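Home Storage and Small Spaces: notes for week one, 3rd September

Welcome back, everyone! These are my notes from the first session, tidied up a bit for anyone who was scribbling too fast. We're on sorting and boxing small things until the end of the month, and I'll keep coming back to the same two bits of kit – a shallow tray and a long lidded box.

1. Tray first, box second
Put whatever you're sorting into the tray before it goes anywhere near the box. I did my own kitchen drawer this way in June and found 302 odds and ends in it (yes, I counted, for the Tindent worksheet).

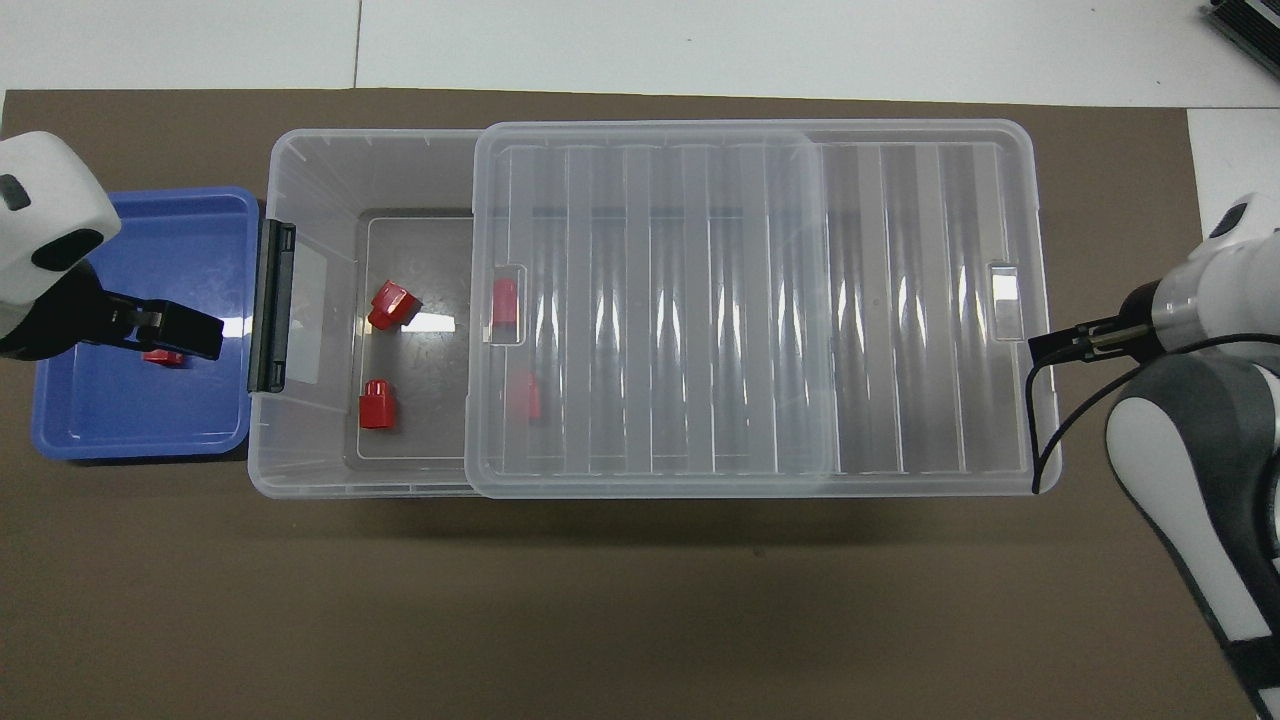
Sorting goes faster when the two containers touch, as you spend less time carrying things across the table. I like a plain tray with a raised rim, so bits don't roll off. With the blue one pushed right up against the latch end of the box, a small red thing in it has hardly any distance to go, and the lid only needs sliding back far enough to leave that end open. Try it at home with buttons or batteries.

2. Lids and overlaps
A lid in sections is a joy if you're short of elbow room. Get used to which panel rides over which before you fill the box, and check that both sit flat. Ribbed ones can catch a little, so go gently!

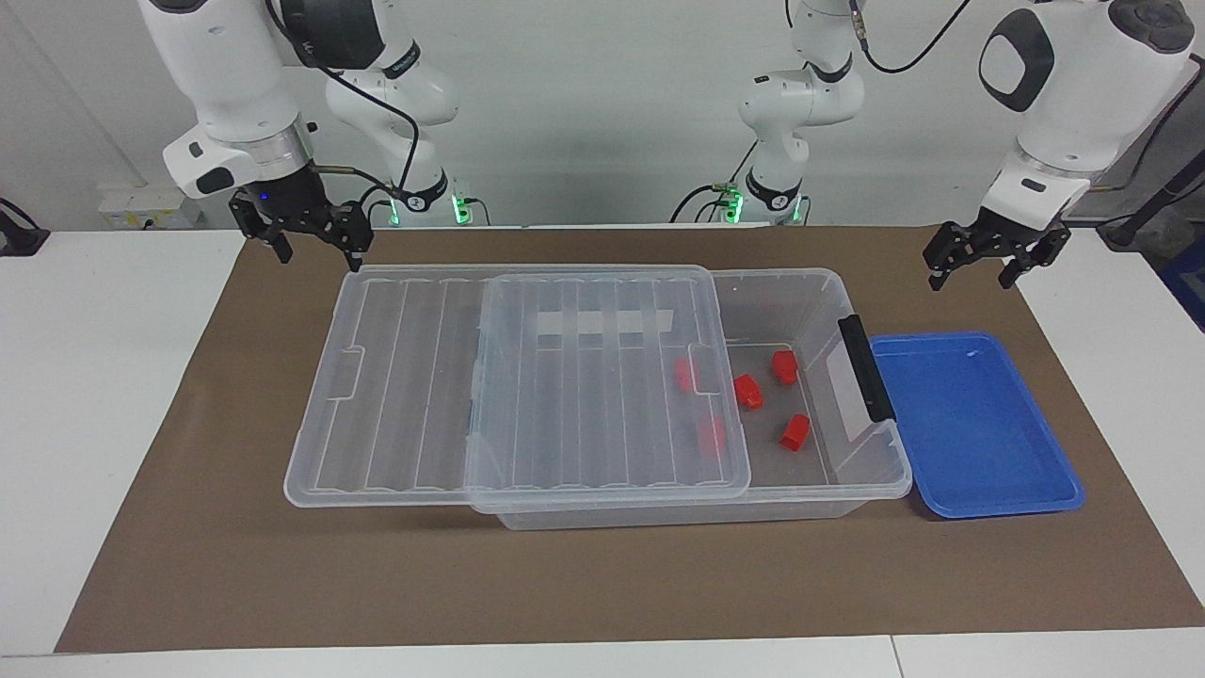
3. For next week
Bring one drawer's worth of clutter, nearly 20 items if you can, and a tray of any sort. Read the Lostard sheet on labels too.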